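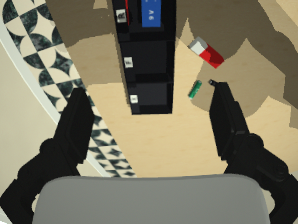
Gripper jaws open, simulated view.

Site Waste and Materials Working Group
Minutes of meeting, 5/31/07

Chair: Ifeoma Akande

1. Minutes of previous meeting
Accepted with one correction. Under item 4, "Stildale" should read "Clutmont".

2. Brick and block, Clutmont
Kramer has finished taking down the 1941 boiler house. Cleaned brick set aside for the boundary wall comes to 387 pallets against an allowance of about 400 - the shortfall will be met from broken stock in the rear courses. Mortar residue is to be crushed with the concrete. 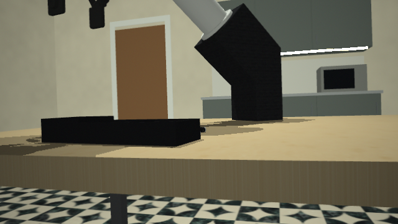 Crushed material may go under the access road once the grading results are in. No loads are to leave site before then. Kramer to forward the lab sheets.

3. Drywall offcuts, Stildale
Two skips were rejected for mixed content. Jutomon will supply covered skips and new signs. The cutting list is to be revised so that full boards are ordered to ceiling height. 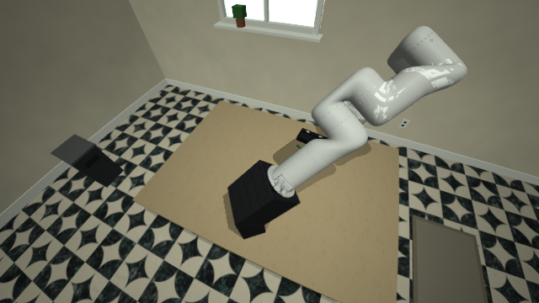

Timber from the same plots is still being chipped. The chair asked for lengths over two feet to be kept back for noggings.

4. Haulage
Jutomon's rates are held until August. Transfer notes to be filed by plot number, not by date.

5. Other business
None.

Actions: Kramer - item 2. Jutomon - item 3. Akande - item 4.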